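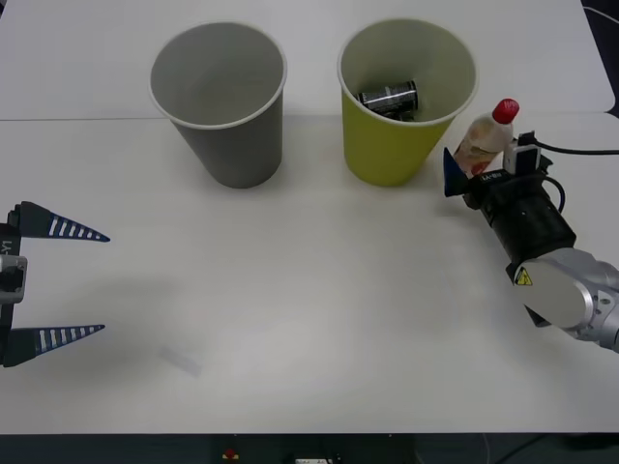 Sorting Bench Walkaround, Two-Arm Station
Dondden, Packing Hall

Home Benches Checklists Training Shift Notes Contact

Search this site Enter keyword Go

Filled in by Amancay Cabral, morning shift, April. Second reader Renato Maldonado. Mark each line OK, FIX or ASK, and please write a comment even when it's OK. The comments are the part people read!

1. Tabletop and seam
Panels level, no lip at the join, nothing that would catch a cup.
OK. Ran a fingertip along the whole seam and it's smooth. I love how much easier this is since we went to white tops, every mark shows.

2. Tabletop clean
FIX. Faint smudge on the near panel, lower left. Wipe with the bench cloth and plain water, no spray near the arms.

3. Cups upright and in their places
Gray and yellow-green, open side up, with a gap between them.
OK. Both standing, with a small can lying in the yellow-green one and the gray one empty. Renato asked if the cups should have rings under them. I say leave them free. If a cup gets bumped I want it to slide, and I want us to see that it slid.

4. Items allowed on this bench
Small and light only. No open liquids, no glass.
ASK. The little clear bottle with the red cap still has some pale residue in it. Cap was on. Do capped bottles with leftovers count as empty? Krešimir says yes at his bench and Dagný says no at hers, so we need one answer.

5. Right arm, joint covers and warning sticker
Sticker present, yellow, readable. Covers seated.
OK. Sticker is on the round joint cover where it should be.

6. Right arm, gripper and camera
Camera module firm on its mount, lens clean, cable free to move through the full reach.
OK with a note. The cable loops out quite a way before it heads off to the side. I moved the arm through its reach in hand-guide mode and nothing snagged, but I'd still like a second clip. Asked Facundo for one.

7. Left arm, fingers
Both fingers straight, stripes unworn, fingers open when parked.
OK. These are the pointed ones, so treat them like you'd treat scissors. Do not reach between them to wipe the table, even when the bench is stopped. Go in from the front after lockout.

8. Stop button
Pressed and released at the start of shift, both arms confirmed stopped.
OK. Tested with Facundo at 6:10. Both arms halted at once and stayed put until reset.

9. Floor and underside
No cables across the standing area, nothing dropped under the bench.
OK. Swept before start.

10. Person at the bench
Sleeves tight, hair back, no lanyards. Knows where to stand and how to call a pause.
OK. Dagný has the bench today, her first week on it after 3 years on hand sorting. She had the pause routine down before I finished explaining it.

11. How the work feels (new line, please keep using it!)
I asked for this line and I'm so glad it went in. On hand sorting we each did the same wrist turn all shift long, and by lunch you felt it. Now the arms do the picking up and putting down and the person does the deciding: which items are odd, which cup is filling up, when to stop and look. Dagný says her wrists are better but her eyes are more tired, and she'd like to swap out more often. That's a real finding, so I've put it down as FIX. Proposed: change over after 400 items instead of 517, and let the person choose between the label table and the Adiseck line for the next stretch.

Krešimir raised one more thing. When two of us sorted side by side we talked all morning. With one person per bench it gets quiet. He suggested turning the next bench so the two operators face each other, with the arms' reach still kept well apart. I think it's a great idea and I've sketched it on the back of the paper copy.

12. Training record
Every operator this week has done the 5 short lessons and the lockout practice.
ASK. Renato's lockout practice is signed but the date is missing. He's sure he did it and I was there, so it only needs filling in.

Open items
Smudge on near panel: Amancay, before start.
Rule for capped bottles: Amancay to take to Sesalton, who wrote the item list.
Second cable clip, right arm: Facundo.
Changeover count: shift lead to try it for one week, Dagný to note how her eyes feel at the end of each stretch.
Bench turned to face its neighbor: needs a floor plan check first.

Reader's comment, R.M.: Agree with all of it. On line 7, can we get the scissors wording onto the card at the bench too? It's the first version of that rule I've remembered without looking.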